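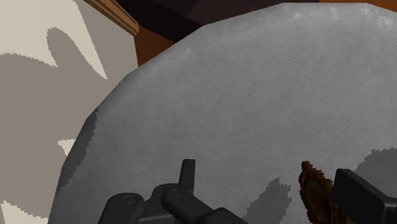 *Rendered view: a grey rounded surface with a fine diagonal pattern.*

# About Kitus

Kitus is a newcomer settlement service based on Chaudhry Street. We help people who have arrived as refugees or on humanitarian visas with housing, paperwork, English classes and finding work. We are a registered charity and have no ties to a political party or religious body.

Our service is free. You don't need a referral, and you can bring a friend or family member to any appointment.

## How we started

Nadine Moussa opened the first Kitus drop-in from a borrowed room behind the Kikell library. She had been working as an interpreter and kept meeting families who had a visa and a bus card but no idea how to read a lease. The drop-in ran one evening a week. By the following November it was running every weeknight, and the library needed its room back.

We moved to Chaudhry Street with help from a council grant. The building used to be a travel agency and the old counter is still in use at reception.

## What we do

**Housing.** We help with rental applications, condition reports and bond forms. We also speak to landlords and agents who haven't rented to newly arrived families before. Last year we helped 117 households sign a first lease.

**Visas and family reunion.** Our registered migration agents give advice on protection claims, travel documents and bringing family members here. These appointments fill quickly, so please book ahead. If you have received a letter with a deadline on it, tell us when you call and we will try to see you sooner.

**English classes.** Classes run in the morning and evening at 4 levels. There is childcare in the morning. You can join at any point in the term.

**Work and study.** We help with résumés, overseas qualifications and apprenticeship applications. Some trades take a long time to recognise overseas training, and we will tell you what to expect before you pay any fees.

**School support.** Our homework club meets after school for students in Years 5 to 12.

Since opening we have worked with nearly 3,000 people.

## Our people

Nadine is still our director. Rosalinda Catacutan manages the housing and casework teams. She came to Kitus from a tenants' advice line and also runs our training for real estate agents.

Most of our caseworkers speak at least one language besides English, and many came here as refugees themselves. If we don't have a staff member who speaks your language, we will book a phone interpreter at no cost to you.

## Funding

Our money comes from government settlement contracts, council grants and private donations. Last year we had 208 regular donors. Our annual report and audited accounts are available at reception, or we can post you a copy.

## Visiting us

The Chaudhry Street office opens at 9 am. The entrance is level with the footpath and there is an accessible toilet on the ground floor. Street parking is limited in the afternoon, but the Kikell bus stops across the road.

To ask about employing a newcomer, renting out a property or having one of our staff speak to your group, contact Rosalinda through the front desk.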